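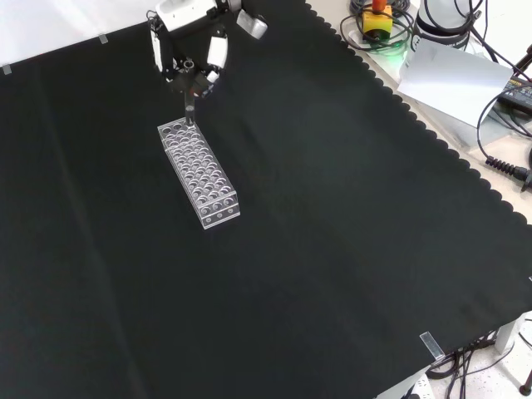

By Kiran Maurya
Fiction

The new minister at Drakow had been told to keep it under 25 minutes, and on her first three Sundays she did. On the fourth she lost her place.

Her name was Geeta Pandey. She had come up from Tukov in April with two suitcases and a box of other people's sermons, left to her by the man who had trained her. There were 198 of them, typed on both sides. She had promised herself she wouldn't preach from them. Then the week filled with a funeral at Destov and a burst pipe in the manse, and on Saturday at eleven at night she took one out of the box and read it through. It was on the labourers in the vineyard. It was better than anything she would have written by then, so she put it in her folder and went to bed.

The church held up to 50 if the side chairs were put out. They weren't out that morning. Old Mr. Yadav sat in his usual pew with his coat on. The heating had been off since Thursday.

She read the first page well. She turned it over and read the second. Halfway down, in the margin, there was a note in pencil that she hadn't noticed under the lamp. It said, "Stop here and ask them."

She stopped. There was nothing to say what she was meant to ask.

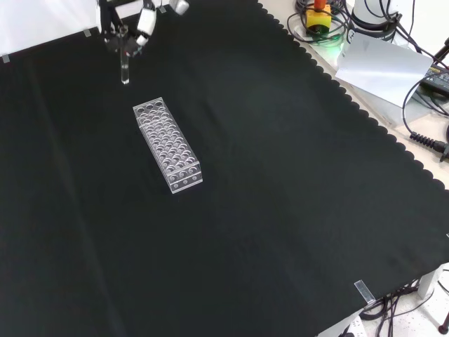

A child dropped a hymn book and picked it up again. Geeta looked at the page and then at the pews. She could have gone on to the next paragraph – it started perfectly well on its own – but she had already been quiet too long for that.

"Who here has been paid the same as someone who did less?" she said.

Several people laughed. Then Mr. Yadav put his hand up.

"The cannery," he said. "My brother-in-law. He came on in the last month of the season and got the same bonus as me."

"Were you angry?"

"I didn't speak to him until Christmas."

"What happened at Christmas?"

He thought about it. "He came to the door with a ham. My wife let him in."

A woman near the back said her sister had been left half the farm and had never once fed a calf. Someone else said that wasn't the same thing, and the woman said it was exactly the same thing. It went on like that for a while. Geeta closed the folder and came down the step so she could hear them.

They finished late. At the door Mr. Yadav shook her hand and asked if there would be questions every week, as he would want to sit closer.

"I don't know yet," she said.

At home she took the sermon out and looked at the pencil again. The writing was small and leaned to the left. His had always leaned to the right. She put the kettle on, brought the box to the kitchen table and began going through the margins.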